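Tamton opens its lost property room, and wants you to take something home

23/10/2021

TAMTON — The town's lost property office holds 3,654 items, according to the ledger it published this week, and it would like to hold fewer. Starting the first week of November, residents can walk into the back room of the Cumwood Building, look over what has been left on buses, benches and library chairs, and claim anything they can convincingly describe.

The word "convincingly" is in the official notice. Last time the room was opened, 60 people came in for the same black umbrella.

The office moved into the Cumwood Building from its old quarters on Didberg Street, where it had shared a wall with a dance studio and, according to a letter of complaint in the town's files, a smell. The new room has a dark blue-gray carpet with a speckle in it, the sort that forgives most things. Sorting has gone on in there all month, mostly at floor level, with the shelving still on order from Kofler, the office supply firm across the river. Kofler says the shelves will arrive in November. It said October before that.

In the meantime, everything gets a number, a line in the ledger and a spot on the list. The umbrellas, gloves and single earbuds were easy. Paper has been slower, mainly on account of people stopping to look at it.
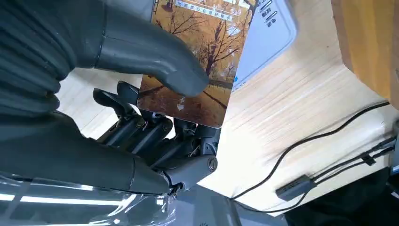
Joyce Pellam

The autumn card has had more attention than most. It is printed with bare, leaning trees over golden-orange leaves, with a pale strip of ground running across, and a light banner of small Chinese characters in dark blue near the top. The ledger calls it "card, trees, fall, nice." That last word has no legal standing, but it has survived two rounds of editing.

The entry is silent on whether it is a postcard, a page from a set or something else. The office has asked at the library for help with the characters. Until somebody reads them, anyone who can say what the banner says will be considered a very strong candidate for owner.

Paper items make up 500 lines of the ledger, and they include a number of shopping lists, one of which reads, in full, "eggs, not those eggs." There are also birthday cards, signed and sealed, that never got to the birthday. The office has ruled that it will not open envelopes. It has not ruled on holding them up to a window.

Claiming is simple enough in principle. Come to the side door, give your name, describe the thing before you see it, and sign for it. Phones and wallets need proof of ownership. For everything else a description will do, and the staff have been told to use their judgment, a policy that one councilor called "brave" during a meeting that ran 100 minutes and covered nothing else.

Things that are still in the room when the claim period ends will go to the town's thrift sale, where the people who lost them will be able to buy them back. The council insists this is not the plan. It has, however, already picked out a cash box.

Then there is the category at the end of the ledger, headed "Other." It started out as a half page. It is now the longest section, and it is where the office's prose gets a little strained. Entries include "part of a larger one of these," "wooden, purpose unclear" and "knob (good)." 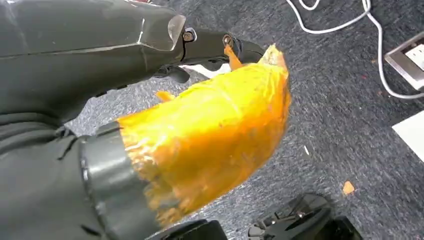 Joyce Pellam

The current star of the section is long, curved and bright yellow-orange, wider at one end, and wrapped in glossy, crinkled tape or film. The wrapping goes from pale yellow to deep amber, with air bubbles trapped in it and a loose orange flap sticking up at the narrow end. The ledger has it as "yellow item, wrapped." Two earlier guesses have been crossed out, the first of them so firmly that the pen went through the page.

The office has declined to unwrap it, on the grounds that the wrapping may be the point. Suggestions from the public have come in by email and run heavily to bananas. A rival group favors a horn, musical or animal, and one writer asked only that it be kept away from the radiator. The office replied that there is no radiator, and that this is a separate complaint.

The dull end of the business has been the cables. There are a great many, and every household in Tamton presumably has a drawer where one of them used to live. Claimants will be asked what the cable was for. The office expects this to thin out the line considerably. White ones, it adds, all look alike, and "it was white" will no longer be accepted as a description.

Some residents have asked why the town keeps any of it. The answer is in a bylaw passed after a dispute over a hat, which requires that found property be kept "in a condition of readiness" for its owner. Lawyers for the town have looked at the phrase several times and advise keeping the hat, too. It is number one in the ledger. It is brown, it is a medium, and it can be seen by request.

The claim period runs through the end of November. Visitors are asked to use the side door, bring a bag, and watch where they step until the shelves come. Found items may still be handed in at the front desk, although the notice manages, without quite saying so, to suggest that you might check your own pockets first.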